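Forums > Kitchen & Home > Kitchenware > Lids, jars and bits

Thread: Black cup with metal threaded ring – does the white lid belong to it?

**tamarack_50**
Cleaning out the kitchen drawers before we paint in July and I've ended up with a glossy black cup and a flat white lid. The cup has a silver and grey threaded ring around the base, so something must screw on down there. I thought it was the bottom half of a coffee grinder. My partner says it's from a travel mug. Before I bin either of them, does anyone recognise it? 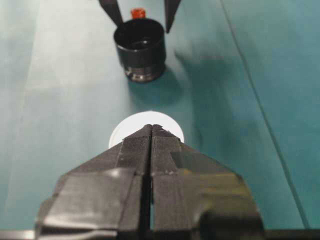

Black cup and white lid on the teal surface.

**gumleaf9**
Looks like a Nodico grinder cup to me. Ours had the thread at the bottom as well. The lid is from something else, I reckon.

**pantryshelf**
Not Nodico. Theirs had the thread on the inside, at least on the 2 I've owned. I'd be looking at Bollex, they made a spice mill with a ring like that.

**gumleaf9**
Mine was on the outside. Could be an older model – I bought it secondhand.

**kettle_on**
Is the white one a lid or just a cap off a tub? Put it on the rim and see if it sits flat. If it rocks, it's not a pair.

**tamarack_50**
Tried it. It's a bit too wide and slides around. So I'd say not a pair. There's no maker's name on the cup that I can find, inside or out.

**pantryshelf**
Then recycle the lid and keep the cup. Try the ring against any jar you've got with a matching thread. Cesine jars are worth a go.

**kettle_on**
I'd get rid of both. I had almost 50 odd lids in a box at one stage and never used one of them.

**tamarack_50**
Lid's going. The cup can stay in the garage with the screws until I've checked the Cesine jars.

Recent threads
Hyun rice cooker – replacement inner bowl
Best labels for spice jars
Sorting plastic containers by colour or size?
Bollex mill stuck shut
Drawer liners that don't curl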